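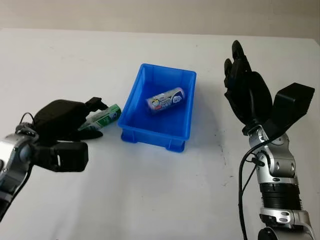 Hanan Semaan had warned me that if I asked about bins I would get bins for the rest of the afternoon, and that I should eat first. I didn't eat first. I got to room 526 of the old Entwistle building with a coffee and a list of questions about pantries, and we never reached the second half of the list.

Hanan and Ruba Najjar have been running Trisik together for three years. They plan storage for small kitchens, mostly rentals, mostly for people who can't drill into anything. Ruba does the bins and shelves. Hanan does the money, the phone and (her words) "the part where somebody cries about the spice drawer." I'd come to talk to Ruba, but Hanan kept wandering back in with an opinion, and I'm glad she did.

I started with the blue plastic storage bin because I wanted to know why it was so shallow. My own bins at home are deep. I bought them deep on purpose! More bin for the money, I figured.

"And what's at the bottom of them?" Ruba asked.

I had no idea, and I told her so.

"Well, there you go," she said. "A deep bin is a place to lose a can of chickpeas. I like to look down and see the floor of the thing. If I can't see the floor, I stop looking, and then I buy another can of chickpeas."

She's very down on the word "organizer," by the way. She says bin, tray, box, shelf. She also has strong feelings about rims. A thick rolled rim is something she'll pay extra for, and she explained this to me at a length I won't reproduce, but the short version is that you're going to pull a pantry bin toward you by its edge every day for years, usually with one hand and usually loaded, and a thin edge bites into your fingers. Then you start reaching over the bin in place of pulling it out, and after that whatever is at the back stays at the back until you move.

"People think they're lazy," she said. "They've got a sore finger and don't know it."

## Cans on their sides

I'd always stood my cans up. It seems like the polite way to treat a can. Ruba lays them down, at least while she's working something out, and she wanted me to try it.

"Stand it up and what do you see from above? A lid. They all have lids," she said. "Lay it down and you get the picture, the big letters, all the stuff the company paid somebody to draw. I never relabel a can. It came with a label."

What about rolling, though? I asked that twice, I think, since it was my main worry. She said one can by itself will roll and a full row won't go anywhere, so either fill the row or put something square at the end of it. A box of tea is her favorite for this. She was talking about the shelf at home, where a bin gets shoved and yanked, and she admitted that anyone with a toddler should probably keep the cans standing and put them up high.

Hanan, passing through, said that her mother stands everything up and has never lost a chickpea in her life.

"Her mother is a special case," Ruba said.

Do they disagree about much? A fair bit. Hanan would happily send every client home with a label maker. They bought a roll of 1000 blank labels when they started out, and according to Ruba most of it is still on the roll. Hanan's side of the story is that it would be used up by now if Ruba didn't hide it.

I asked Ruba what she has against labels and she took a while to answer.

"They go out of date and then they lie to you," she said. "You write PASTA. Next month there's rice in there, and you feel bad every time you look at it. I'd rather have a blue bin and a white bin and just know. Blue is cans. My kids knew blue was cans before they could read."

## Why she likes a white table

Most of the planning happens on a plain white tabletop, and it isn't in showroom condition. There are smudges and scuffs on it and a patch of dark specks, and Ruba wasn't the least bit bothered when I leaned in for a look. She told me to put my coffee down wherever I liked.

She's particular about the color, though. At her old job, with a kitchen outfit called Jimus, she laid everything out on a dark counter and hated it. Dark bins vanished. Shadows vanished too, and she claims she uses the shadows — a shadow around the base tells her how much room a bin is really taking up before she ever gets out a tape measure.

"I also want it boring," she said. "You're asking a person to decide if they need a second can opener. Don't give them a pretty table to look at."

Her method, if you want to try it at home, goes like this. Clear a surface. Put down one bin, not the whole set you bought. Put one thing in it, the thing you reach for most, and leave it alone while you walk around it and pretend to cook dinner. Move the bin until you quit twisting your shoulder to get at it. Then add the next thing. I asked how long that takes for an average kitchen and she said most people are done arguing with it by lunchtime.

I did say it sounded slow. She said buying the set first is slower, since you spend the rest of the year finding things to put in it. (I thought of my deep bins. I had a whole bin for napkin rings. I own no napkin rings.)

She gets her own bins from Pliltton, when they have them, and otherwise from wherever. Her one test in the store is to turn a bin over. She wants little feet underneath, or a ridge, anything to keep the bottom from sitting flat on the shelf, so crumbs and drips have somewhere to go that isn't a seal.

"I've had to pry one off with a spatula," she said. "Molasses."

## The walls, which I hadn't planned to ask about

By then we'd drifted off bins altogether and onto paint, because I'm about to redo my own kitchen and can't pass up free advice. The walls there don't match. One is cream and another is a brighter white, with a narrow wood-toned strip between them, and I'd assumed somebody ran out of a can halfway.

Ruba likes it that way and told me to steal the idea. Cream behind the place where you work, she says, and the bright white off to the side, where it can throw some light back at you. She's tired of kitchens where every surface is the same white and you can't tell where the wall stops. A strip of something woody at the join keeps the two colors from squabbling.

"And it's a cheap trick," she added. "You can do it in a rental if they let you paint one wall. If they don't let you paint, use a curtain."

Hanan thinks it should all be yellow. She said so from the hallway, and then she came in and said it again.

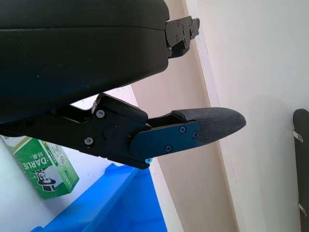

## What to do with one afternoon

Before I left I asked Ruba for the smallest possible job, something a reader could start tonight with no shopping. She didn't need to think about it.

"One shelf. The one at eye level," she said. "Take everything off, wipe it, and only put back what you've eaten since December. The rest goes in a bag by the door, and you've got until bedtime to rescue anything you miss."

And if you don't own a shallow bin? Use a baking dish, she said, or the lid of a big storage tote turned upside down, or a drawer from a dresser you don't like. It only has to slide and have an edge you can get hold of. She used a roasting pan for her cans for a whole winter and took them out again every time there was a chicken.

I wanted to know if her own pantry looks good. Hanan laughed so hard at that one that she had to sit down.

"It's fine," Ruba said. "The eye-level shelf is beautiful. Don't ask about the one over the fridge."

I asked about the one over the fridge. There's a fondue set up there, and a bread machine with no paddle, and she's keeping both.

I went home and did the shelf. I found 3 jars of the same mustard, all open, and two of them went in the bag. The deep bins are going to my brother, who has a garage.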